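How to Change a Destination Blind on an Older Single-Decker
Posted 13/04/2019 by Rupert Oberholzer

Plenty of preserved buses still wear whatever blind they had on the day they were sold, and so they spend their retirement going to a depot that is now a supermarket. If you've bought a replacement and it is sitting in the hall annoying your family, it's time to fit it. These notes were written around our Grikstead-bodied saloon, fleet number 638, but most hand-cranked boxes of the period go together the same way.

You will need a stubby screwdriver, masking tape, a soft pencil, a clean bedsheet and an assistant who doesn't mind being spoken to sharply.

First, isolate the battery. The blind box lamps on these are fed separately from the saloon lights, and I found out how separately in January with my left thumb.

Open the inspection flap above the driver's windshield and wind the old blind until the last display is showing. Mark the bottom roller with pencil where the edge of the linen sits. Do it even if you are sure you'll remember.

Take out the two screws on the crank side and ease the gear plate toward you. It will stick. Wiggle it, swear, wiggle it again. Do not lever it against the glass. Gerrit Timmermans levered his against the glass and then spent a whole season looking for another one.

Lift out both rollers together and lay them on the bedsheet. Unwind the old blind, peel it off the rollers, and roll it up face in. Don't throw it away. Someone will want it, and they will want it the week after you burn it.

Tape the new blind to the top roller dead square, then check it and tape it again. If it is a quarter inch out at the top it will be chewing its own edge by Tellbridge, and Tellbridge is the fourth name down. When it tracks straight for its full length, swap the masking tape for proper double-sided linen tape. Wind on under light tension, attach the other end to the bottom roller at your pencil mark, and refit in reverse order.

Crank it from end to end before you close the flap. Ours jammed at Drallmont Hospital, as did the real service most evenings.

Reconnect the battery and check the lamps. Questions go to Oratile Shabalala, who has more patience than I do.

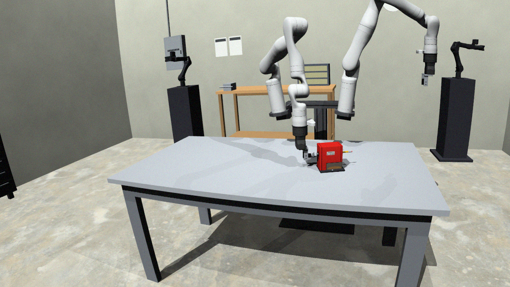
Simulated work table with two robot arms and a red device.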